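Midberg Touring Diaries: a small corpus of road notes by country and folk musicians

README, second revision, October

What this is

This collection contains transcribed notes, letters and set lists written by traveling musicians and by the people who drove them, booked them and shared the stage with them. All texts come from the papers left by the Midberg dance hall and from three families who kept boxes at home. The material was typed by hand from paper. We did not use automatic reading of the handwriting, as the early tests gave too many wrong town names.

The corpus has 70 documents. The shortest is a single line on the back of a gas receipt. The longest is a driver's notebook that covers one winter of concerts, with departure times, road conditions and the fee paid at each hall.

Files

The folder "letters" has one plain text file per letter. The folder "setlists" has one file per evening, with song titles in the order they were written on the paper. The folder "notebooks" is divided by writer. A table called index.csv connects each file to a box number, a writer code and a place, where the place is known. The column "certain" has the value yes or no. Please look at this column before you use a place or a writer in your own work.

How the texts were typed

Leszek Bielecka typed the first half and checked all of it. Spelling was left as the writer had it. If a song title is misspelled in the paper, it is misspelled in the file, and the usual title is in index.csv under "title_normal". Words that were crossed out are kept between two equal signs. A word we could not read is replaced by three question marks, also when the word was long.

Line breaks follow the paper in the set lists. In the letters we joined the lines, which was maybe not the best decision, but it is too late to change it for this version.

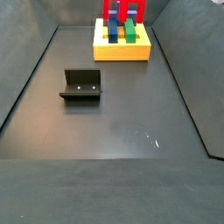
Dates are a difficulty. Many writers gave only the month, and the set lists often have nothing except the name of the hall. For 18 documents we took the month from an envelope or from a newspaper page folded in the same box. These are marked "inferred". We did not guess a year from the songs alone, even when a title made it tempting, because bands often played a song long before anybody recorded it.

The same person can appear under two or three names. Musicians used stage names, and drivers used short names for the musicians. We gave one writer code to one person only when a letter clearly connects the names. In other cases there are two codes, and some of them probably belong to the same man. The guitarist called "Red" in the Tanui family letters and the "Red" in the driver's notebook are kept separate for this reason.

What is missing

The Aramau box was damaged by water before it reached us. We could read roughly 60 pages from it, but the bottom of most pages is gone, so many letters there end without a signature. Two letters about a musician's illness were left out at the wish of the family. Their numbers stay empty in the index and this is not an error in your download.

There are very few texts by women. We know from the set lists that women sang at the hall regularly, and we think that their papers went to other places. If you know about such papers, we would be glad to hear it -- also if they cannot be shared.

Use

You may use the texts for research, teaching and local history. For a printed book or a recording booklet please ask first, as the families keep the rights to the letters. Names of private persons who were not performers are shortened to an initial. Please do not try to restore them.

The corpus is too small to train a language model for general use. It was used once to test a tool for finding song titles in running text, and the tool confused titles with ordinary sentences quite often, especially in the letters.

Storage and versions

Storkero hosts the files and makes a copy every 6 months. The older version is still available in the folder "rev1", but the box numbers in it are different. Corrections can be sent with the file name and the line number. Small corrections are collected and added together at the next revision.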